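Zunlow Two-Arm Practice Pack - for school and club teams

I run the robotics club at Zullville, and I put this pack together because my lot kept asking for more rooms to practise in before the Sani competition! You get eight simulated rooms, two arms to drive and a scoring sheet you can change to suit your group.
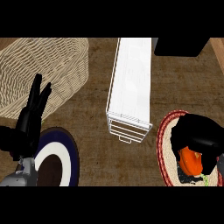
Overhead view: wire drawer in the middle, orange veg in the right gripper.

Dayana Villanueva built the rooms in Urkel, so you'll need that installed first - it's the same version we use in class. One licence covers five computers and costs £77. Updated 1 June 2024.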